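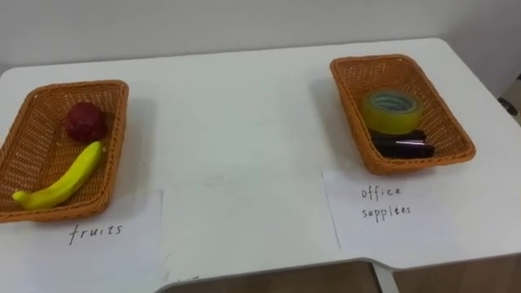
Ticket 465 — Sorting task, teleop: right arm lags operator near far basket
Project: Grodden
Site: Vivville
Opened: Monday, January 27, 2020
Assigned: Ojārs Jõgi
Status: Open, workaround in place

Reported
Operator moves the hand controller at normal speed. Arm follows until the elbow is nearly straight, then trails and catches up in one jump. Of 217 recorded demos, 88 contain the jump. Those can't go to training as is.

Checked
Network latency flat during the jumps. Ruled out.
Controller swapped for the Uibo spare. Same result.
Joint log: elbow velocity hits the limit in the Ditlow retargeting layer just before each jump — the solver clamps, the target keeps moving, the error piles up.

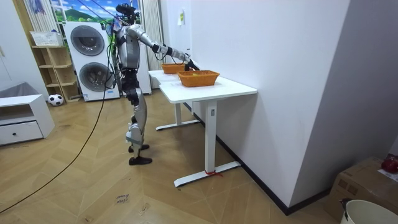
Arm extended over the table, gripper at basket.

Workaround
Stand the robot closer to the table and keep the elbow bent through the reach. Operators to slow down for placements in the far basket. Re-record the 88. Fruits and office supplies stay in the same baskets so the old and new demos match.

To do
1. Scale the operator target near full extension instead of clamping.
2. Flag any demo where tracking error stays high for more than 2 frames.

Item 2 is in review. Item 1 needs a solver change, not started — OJ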